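17/04/2025

The sourdough worked!! I'm writing this with butter on my thumb, so forgive the smear, future me.

I had more or less given up on the rye starter after the last loaf (flat, gray in the middle, good only for the birds, and even they took their time over it). But last night I moved the jar to the shelf above the fridge, fed it with the darker flour from Tudau, and went to bed without any real hope. This morning it had climbed right up under the lid and smelled like green apples. I said "oh hello" out loud to a jar.

So of course I dropped everything else I'd planned. I mixed the dough before coffee, 1000 grams of flour this time because I was feeling bold, and then had to go find the big bowl, the one I normally keep onions in. The onions are still on the stairs. The dough was so much livelier than anything I've had before. When I folded it the second time it pushed back a little, and there were big blisters under the surface, and I kept lifting the towel to look at it when I should have been answering mail.

Cempaka called in the middle of all this and I made her stay on the line while I shaped the loaves. She thinks I add the salt too early. I think she's wrong, but I'm going to try it her way with the next batch, and I've written that on the wall calendar so I can't wriggle out of it. She also says her aunt bakes hers in a lidded soup pot with a handful of oats on the bottom so nothing sticks. Oats! I had oats! I used them on one loaf and cornmeal on the other, and the oats won easily, they go all toasty and you end up eating them off the board with a wet finger.

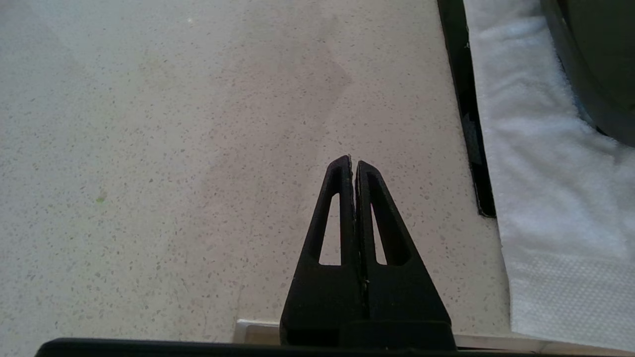
The other good thing today was the old cookbook. Stamatia lent it to me ages ago and I'd only ever looked at the soups, but there's a whole chapter on bread at the back, with a barley loaf the writer says she copied out of a household book from 1612. No temperatures, naturally. You are told to bake it "until it answers when knocked," and I love that so much I've been knocking on everything. Mine answered! A proper hollow thunk from both of them. I want to try the barley one as soon as I can find barley flour that isn't sold in tiny bags for a fortune. Maybe Nasution would order it in if I asked nicely.

Crumb notes, before I forget: oat loaf more open, a bit sticky near the base, could have had another few minutes. Cornmeal loaf tighter, better crust, tore along one side where I was shy with the knife. Slash deeper next time. Less water on my hands when shaping too, I was practically bathing the thing.

I ate two slices standing up at the counter when it was still far too hot to cut, and then a third with the last of the plum jam from July. I know you're supposed to wait. I have never once waited. The jam has gone very dark and thick, nearly like candy at the edges of the jar, and with the sour bread it was the best thing I've eaten in weeks.

Half of the cornmeal loaf is wrapped up for Stamatia, and I'll take the book along as well, unless I decide to copy out the barley page first (I will, my handwriting permitting). Starter is fed and back on its shelf. Need: rye flour, coarse salt, a new blade for slashing, and somewhere to put those onions.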